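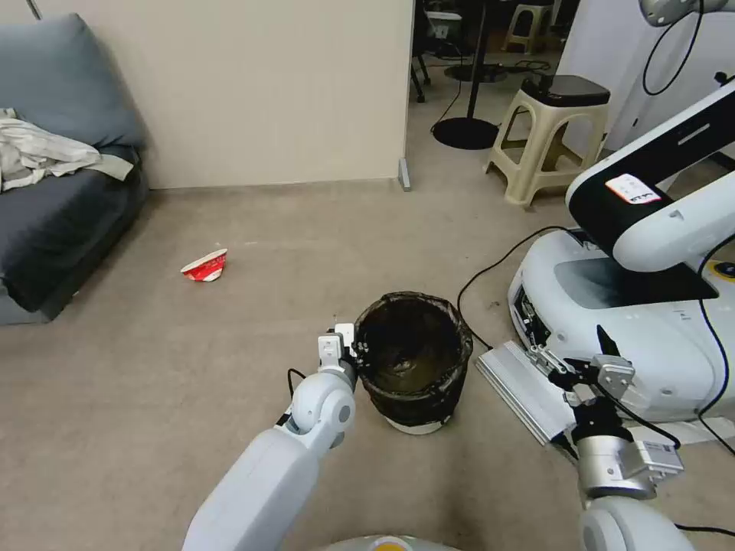

4.3 Comparing two grippers on the floor pick-up task

Use this procedure when you want to choose between the standard parallel gripper and the Hevia gripper for picking litter up from carpet. Allow one full session for each gripper. The arm, the head camera and the controller settings stay the same throughout.

Before you start
Check that firmware 226 or later is loaded on the controller. Older versions do not record finger force.

1. Place a lined bin within reach of the arm and fold the liner well down over the rim.
2. Lay a paper cup on its side on the carpet, to the left of the bin.
3. Open the Relunov panel and select Compare > Floor.
4. Enter 500 in the Travel Limit box (millimetres) for both arms.
5. Move the gripper to the start pose, with the fingers raised beside the bin.
6. Press Run. The arm reaches for the cup, closes and returns to the bin.
7. Mark the attempt as Held, Slipped or Missed.
8. Repeat with fresh cups, then change the gripper as described in 4.1 and start again from step 4.

Note: Crushed cups are harder to grip than new ones. Use cups in a similar state for both grippers or the scores will not be comparable.

Note: A shiny black liner can confuse the depth reading inside the bin. If the arm stops short of the rim, lower the exposure by one step.

CAUTION: Keep cables out of the arm's path. A cable caught by the fingers can pull the wrist out of line.

CAUTION: If a second robot is within reach, put it in Hold before pressing Run.

Results are saved under the session name. If error 3495 appears, the gripper was not recognised – switch off, reseat the wrist plug and repeat step 3.

Section revised 16/06/2025, A. Pace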